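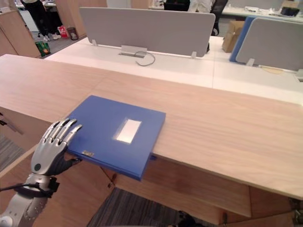 A blue binder with a white label window, on a light-wood table.

How a Phone Decides How Bright to Be

Fodby Science Pages, Unit 7: Inside the Phone

A phone screen makes its own light. If you read it in a dark bedroom, a little light is enough. If you read it outdoors at noon, the screen needs much more. Most phones change the brightness by themselves. This setting is usually called auto-brightness or adaptive brightness.

The part that measures the light

Near the top of many phones, under the front glass, there is a part called an ambient light sensor. "Ambient" means "all around." The sensor contains a material that lets a small electric current flow when light hits it. More light makes more current. A chip measures the current and turns it into a number.

The number is given in a unit called lux. A dim hallway might measure 78 lux. A spot beside a sunny window might measure 2000 lux. The phone does not know what a hallway or a window is. It has only the number.

From a number to a brightness

Inside the phone's software is a set of instructions that matches each lux number to a screen brightness. Engineers call it a brightness curve, and it can be drawn as a line on a graph. Low lux is on the left and high lux is on the right. The line climbs as it goes.

Two phones can have different curves. The Punach tablet starts with a fairly dim screen. The Gulora phone starts brighter in the same room. Neither one is broken. The people who wrote the software made different choices.
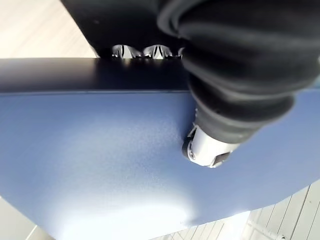
One reader wrote in to ask why the screen does not flicker every time a hand passes over the sensor. The answer is that the phone waits. It takes many measurements in a row and finds their average. A short shadow changes the average only a little, so the screen stays the same. If the shadow remains, the average drops and the screen slowly dims.

The phone also ignores very small changes. Suppose the light goes from 78 lux to 79 lux. Your eyes would not notice the difference, and the phone leaves the screen alone.

Why bright places are harder
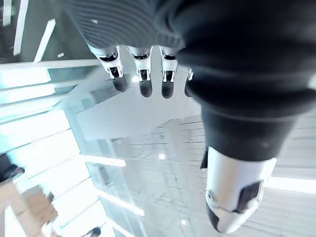 Light from the screen has to compete with light from everywhere else. The front of a phone is a smooth sheet, and a smooth sheet acts partly like a mirror. The glossy glass under the robotic hand in the picture is much larger than a phone, but it reflects bright light in the same way. When a reflection is as bright as the words on a screen, the words are hard to read. Raising the brightness makes the words stand out again. Tilting the phone can also help, as it sends the reflection in another direction.

What it costs

A brighter screen uses more energy. The screen is often one of the hungriest parts of a phone, so a lower setting can make the battery last longer. Very bright screens also produce heat. If a phone gets too hot, it may dim the screen even in full sun.

Try it

1. Turn on auto-brightness. Ask an adult if you cannot find the setting.
2. Stand in a dim room for one minute.
3. Walk to a bright window and watch the brightness slider.
4. Go back to the dim room and time how long the slider takes to settle.

Words to know

Ambient: all around.
Lux: a unit for the amount of light falling on a surface.
Sensor: a part that measures something.

Next unit: How a Phone Knows Which Way Is Up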